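Why Is Cardboard Wiggly in the Middle?

Hello again! Last time we looked at string. Today I want to tell you about cardboard boxes, and mostly about the clever bits that go inside them.

Find a box at home and look closely at its edge. Can you see a wavy line squashed between two flat sheets? That wavy bit is called the fluting, and cardboard made this way is called corrugated. The waves work like lots of tiny arches standing in a row. Arches are very good at holding things up, so a box made of nothing but paper can be surprisingly strong.

Try it yourself. Lay a sheet of paper across two mugs and put a coin in the middle. Down it goes! Now fold the paper backwards and forwards like a fan and try again. Much better – and it's the same sheet of paper.

Now for the insides. If you put lots of things in one big box, they bump and scratch each other. So packers use dividers, which are strips of card with slots cut halfway through. You slide one strip down over another and they lock together in a grid, with no glue at all. Every space in the grid is called a cell. I think of them as little bedrooms.

My friend Hamish Mowat packs jars of honey at Mullside, and he once told me he had folded 200 dividers before lunch. His thumbs were not happy.

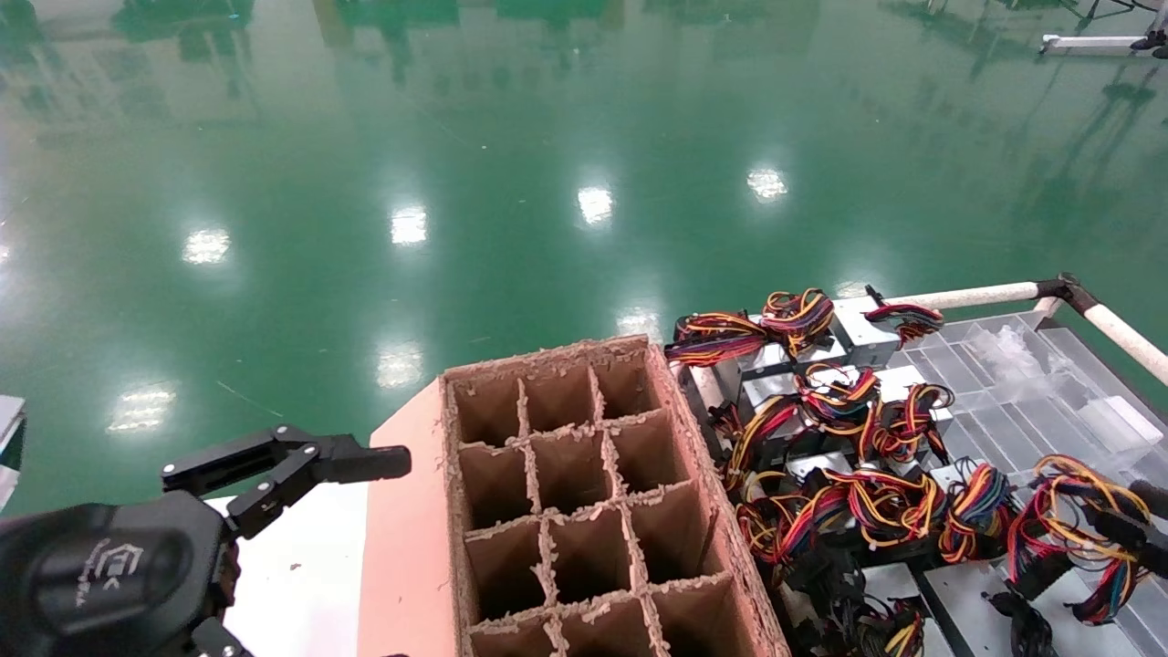 A box with twelve cells, next to a pile of computer power supplies with their colourful wires.

Look at the tops of those dividers. They're all fuzzy! Cardboard is made from tiny fibres of wood, matted together, and when it tears the fibres pull apart and leave a furry edge with crumbs on it. Tear a scrap of your own box and have a look through a magnifying glass.

The metal cases beside the box are called power supplies. One of these sits inside a desktop computer and changes the electricity from the wall into the kind the computer's parts can use. The wires carry it to the different parts. Please don't ever open one up, even an old one, as it can still give you a nasty shock.

Something to make: cut 7 strips of card and slot them into a grid for your pencils or your shells. You'll want two going one way and five going the other. How many cells did you get?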